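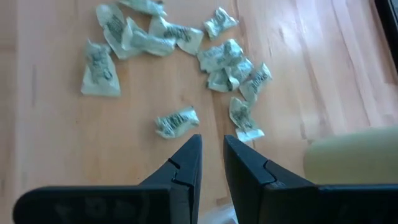

第6章 包装と菓子の流通

最終更新：2025年8月22日

6.1 はじめに

飴を一粒売る。それだけのことに、どれだけの包みが要るか。

まず一粒を包む紙かフィルム。それを入れる袋。袋を詰める箱。箱を積むパレットと、パレットごと巻くラップ。店に着くころには、中身より外側のほうがかさばっている。前章までは原料と製造を見てきた。砂糖、水あめ、香料、煮詰めの温度。この章からは工場の出口より先の話になる。

包装は製造の最後の工程として教えられることが多い。教科書でもたいてい最後の数ページ。しかし現場で話を聞くと順序が逆で、包装機の速度が先に決まっていて、それに合わせて飴の形を変えたという例がいくらでも出てくる。角を落とす、厚みをそろえる、表面の粉を減らす。どれも味とは関係がない。

本章では、架空の数字を並べるより一つの会社を追いかけるほうが早いので、リンドゥリコ社（Rindurico）のミント飴を通しで使う。小さな会社で、工場は一つ。創業者はブルネッロ・ロンバルディ、現在の包装部門の責任者がナタリーナ・テスタ。二人の名前は第7章と第9章にも出てくるので覚えておくこと。

6.2 包装の四つのはたらき

よくある整理。保護、分割、表示、運搬。順に見る。

保護。飴の敵は水分である。砂糖と水あめを煮詰めて固めたものは、水分をとても吸いやすい。吸うと表面がべたつき、さらに進むと再び結晶ができて白く濁る。これを業界では「戻り」と呼ぶ会社もあれば「泣き」と呼ぶ会社もある。用語は統一されていない。試験では「吸湿」と書けばよい。香りの問題もある。ミントの香り成分は揮発しやすく、薄い紙一枚ではほとんど止められない。外袋で止めるか、個包装で止めるか。ここで費用が大きく変わる。

分割。一粒ずつ取れるということ。当たり前に見えるが、昔の量り売りの飴は缶の中でくっつき、店の人が木槌で割って売っていた。個包装が広まると、割る仕事が消え、客は粒の数で値段を考えるようになった。値段の単位が重さから個数へ移った点は、6.5でもう一度扱う。

表示。原材料、内容量、期限、製造者。法で求められる項目は外袋に載せればよい場合が多く、一粒の包みには商品名と模様だけというのが普通である。面積が小さい。ねじれば文字はつぶれる。それでも各社は一粒の印刷に金をかける。袋から出たあと、机の上やポケットの中で名前を見せられるのは、この小さな面だけだからである。

運搬。積めること、落としても割れないこと、棚に立つこと。最後の「立つ」は小売側の都合で、底にまちのある袋はこの要求から広まった。

四つは互いにぶつかる。保護を厚くすれば開けにくい。分割を細かくすれば材料が増える。表示を大きくすると袋が大きくなり、中の空気を運ぶことになる。設計とは、どこで折り合うかを決める作業といってよい。

6.3 包み方の種類

ひねり包み。両端をねじる方式。いちばん古く、機械も単純で、開けるときは両端を引くだけ。密封はできない。材料には「折り癖が残る」性質が必要で、ねじっても戻ってしまうフィルムは使えない。ろう引き紙やセロハンが長く使われたのはこのため。現在は専用の樹脂フィルムもある。

折り包み。四角い飴やキャラメル、ガムに多い。紙の端を折り込み、底を糊または熱で留める。見た目が整い、箱に隙間なく並ぶ。粒の寸法がそろっていないと破れる。

ピロー包装。フィルムを筒にして背を貼り、前後を熱で閉じる。枕に似た形なのでこの名がある。密封でき、速い。いまの個包装の多くはこれ。欠点はごみの形がばらばらになること。ぎざぎざの端を破ると切れはしが別に出て、掃除のときに嫌われる。

リンドゥリコ社はひねり包みから始めた。テスタによれば、ピローへの切り替えには社内でかなり反対があったという。「両端を引いて、くるっと飴が回る。あれがうちの商品だ、と創業者が譲らなかったんです」。結局、缶入りの贈答品だけひねりを残し、袋入りはすべてピローに変えた。夏の返品が減ったのが決め手になった。

機械の話を少し。同社のひねり包装機は一分間に1000粒が上限だった。新しいピロー機は2000粒。倍である。ただしこれは止まらずに動いた場合の数字で、フィルムの継ぎ目や粒の詰まりで機械は止まる。止まった時間を引いたものが実際の能力になる。この計算は章末の課題で行うので、式の形だけ先に見ておくとよい。

実際の生産量 ＝ 定格速度 × 稼働時間 − 不良数

稼働時間には清掃と段取り替えを含めない。ここを間違える学生がが毎年いる。

6.4 材料

紙。折りやすく、印刷がのり、手触りがよい。湿気に弱い。そのため、ろうや樹脂を塗るか、別の膜と貼り合わせて使う。貼り合わせた時点で「紙」として回収できなくなることがある。

セロハン。木材パルプから作る透明な膜。石油由来と思われがちだが違う。よくひねれて、静電気がたまりにくい。値段が高い。防湿の加工をしないと水蒸気を通す。

アルミ箔。光も水分も酸素もほぼ通さない。薄くするほど小さな穴が増えるので、単独で使うより貼り合わせが多い。チョコレートではいまも単独で使う。指で押せば形がつくため、卵や貝の形の菓子に向く。

プラスチックフィルム。種類が多い。菓子でよく使うのはポリプロピレンとポリエチレン、それにポリエステル。一枚で全部の性能をまかなえないので、印刷用の層、防湿の層、熱で溶けて貼りつく層を重ねる。アルミをごく薄く蒸着したものは銀色に光り、箔と見分けがつきにくい。見分け方としては、ぎゅっと握って離す。箔は丸まったまま、蒸着フィルムはゆっくり開いてくる。簡単な方法だが、貼り合わせ品では外れることもある。

色について。ミント味は緑、という約束がほぼ世界中で通じる。ただし濃さには流行がある。アルトモント社（Altmont）の包装史の資料を整理したカプシーヌ・マッソンは、同社のミント製品の包みが濃い緑から薄い緑へ変わり、のちにまた濃くなった経過を追っている。薄い緑の時期は「軽い」「すっきりした」という宣伝文句の時期と重なる。中身の配合は変わっていない。包みの色が味の感じ方に影響するかどうかは心理学の領分なので、ここでは立ち入らないが、開発会議では必ず話題になる。

インキにも触れておく。個包装は食品に直接ふれるため、印刷面は外側に置くか、二枚の膜の間にはさむ。はさむ方式を裏刷りという。こすれても落ちない。白いインキを下に敷かないと色が沈むので、薄い色ほど実は版の数が増える。薄緑は安い色に見えて、安くない。

6.5 一粒の値段

小売店で飴を一袋買う。払った金がどこへ行くか。原料、製造、包装、輸送、卸、小売。包装の取り分は会社によって大きく違うが、個包装のある菓子では原料費に迫ることもある。

リンドゥリコ社の経理を長く見てきたアルトゥーロ・パリージは、費用の表を粒の単位で作り直した。それまでは袋単位。袋で見ると、外袋の印刷費が目立つ。粒で見ると、個包装のフィルムの幅が数ミリ広いだけで年間の支出が動くことがわかる。同社はこの表をもとにフィルムの幅を詰めた。詰めすぎて端の接着が甘くなり、9月の出荷分を作り直すことになった。節約した額はその年のうちに消えている。

この失敗は二つのことを教える。まず、費用の単位をどこに置くかで見える問題が変わる。次に、材料の節約には下限があり、その下限は機械の精度で決まる。図面の寸法だけ見て決めるとこうなる。

小売側からも見ておこう。ハーロウ（Harlow）は地方に11店を持つ菓子専門店で、個包装の飴を量り売りに戻した。客は好きな粒を紙袋に入れ、重さで払う。包みの重さも一緒に量られる。厳密には風袋として引くべきものだが、店はどうしたか。店主のヴィットリア・コスタは、包みの分だけ単価を下げるという方法を選んだ。引き算を価格の側でした、ということになる。この扱いが適切かどうかは国や地域の計量の規則によって異なる。自分の住む地域の規則を調べてみること。

6.6 食べたあと

包みの寿命は短い。製造から開封まで数か月、開封から廃棄まで数秒。しかもその数秒のほうが、長い間ほとんど研究されてこなかった。

個包装のごみは小さく、軽く、散らばりやすい。回収の仕組みはびんや箱のような大きさを前提にしており、小片は選別機のふるいから落ちる。材料がリサイクル可能でも、大きさのせいで実際には回収されない。設計の段階で「リサイクル可能」と書くことと、実際に戻ってくることの間には距離がある。

対策としては、材料を一種類にそろえる（単一素材化）、切れはしが出ない開け口にする、個包装そのものをやめる、などが試されている。ムファウメ（Mfaume）の缶入り飴は三つめの例で、粒どうしがくっつかないよう表面に細かい砂糖をまぶし、包みをなくした。缶は金属なので回収しやすい。そのかわり重く、輸送の費用が上がる。湿気の多い土地では、缶を開けてから食べ終わるまでの日数にも気をつける必要がある。

どの対策も6.2で挙げた四つのはたらきのどれかを削っている。何を削ったのか、表にして比べてみるとよい。

6.7 この章で使うことば

個包装：一粒または一個ごとの包装。内装、小袋と呼ぶ場合もある。
外装：個包装をまとめる袋や箱。
風袋（ふうたい）：中身を除いた容器や包みの重さ。
蒸着：金属を真空中で気化させ、膜の表面に薄く付けること。
裏刷り：透明な膜の内側の面に印刷し、別の膜と貼り合わせる方法。
吸湿：空気中の水分を取り込むこと。
定格速度：機械が止まらず動いた場合に出せる速さ。

章に入る前に

手元にある個包装の菓子を何種類か集め、包み方、材料、開け口の形を書き出しておく。材料は外袋の表示で確認できるものと、できなものがある。わからないものは「不明」でよい。開けた包みは捨てずに取っておくこと。次の節の測定で、広げて縦と横の長さを測る。しわは手で伸ばす程度でかまわない。定規はミリの目盛りのあるものを使う。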